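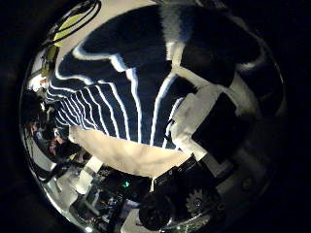

Handout 4: Stripes, Checks and Plain Cloth

Textiles for Beginners, Iltcombe Evening Classes
Tutor: Chaimae Berrada

Reading before the session: chapter 2 of the course booklet, up to the part on twill. Bring a ruler, a soft pencil and any striped garment you don't mind turning inside out.

1. Three ways to make a stripe

A stripe can be woven, knitted or printed. In woven cloth the colours are set up in the warp, the weft or both. If only the warp changes colour, the stripes run the length of the cloth. If only the weft changes, they run from one selvedge to the other. If both change, the result is a check.

In knitted cloth the usual stripe runs across, because the maker changes yarn at the end of a row or round. Stripes that run up and down are slower to knit and are more often seen in machine work.

A printed stripe is laid on the surface after the cloth is made. Turn it over and the colour is usually weaker on the back. This is the quickest test and you should do it first. It can mislead on very thin cloth, where the dye goes right through, so check the cut edge of a seam allowance as well.

2. Words for stripes

Pinstripe: a very fine line on a darker ground, often one or two threads wide.
Chalk stripe: wider and softer at the edges, usually on wool.
Breton stripe: narrow bands across a knitted top, most often navy and white. The early naval version had white as the ground and blue as the stripe. Shops now use the name for both arrangements.
Candy stripe: a bright colour and white in equal narrow widths.
Awning stripe: broad, equal bands, normally on heavy cotton.
Engineered stripe: a stripe that is planned for one part of the garment, such as a single wide band at the yoke with narrow ones below.

3. The repeat

The repeat is the distance from one point in the pattern to the next place where that same point occurs. For a simple two-colour stripe, measure from the top of one dark band to the top of the next. Lay the cloth flat and do not pull it. Knitted cloth stretches easily and a stretched reading is no use to anyone.

Worked figure: the Coldale sample has 23 repeats in 200 mm. Divide 200 by 23 and you get a repeat of 8.7 mm. Measuring over a long stretch and dividing is more accurate than measuring one repeat with a ruler.

4. Stripes on the body

Cloth on a table is flat but a body is not. Even stripes look closer together where the cloth turns away from you and wider where it faces you. Folds hide part of the pattern. At the shoulder the sleeve and the body are cut at different angles, so bands across the chest seldom meet the sleeve bands all the way up. A careful cutter matches them at one point, normally level with the underarm, and lets the rest go.

Matching uses more cloth. Allow one extra repeat for each main pattern piece - two if the stripe is uneven.

5. Care

Dark and white yarns in the same garment can cause trouble in the wash. Test a hidden seam with a damp white cloth before the first wash. Wash cool, inside out, and do not leave the garment lying wet in a heap. Dry it flat if it is knitted.

Homework for 3/7/21

Find two striped garments at home. For each, write down how the stripe was made, the fibre on the label and the repeat in millimetres. Sketch one side seam and note whether the stripes meet. The Snorradóttir article on hand-dyed yarn is optional and is in the class folder.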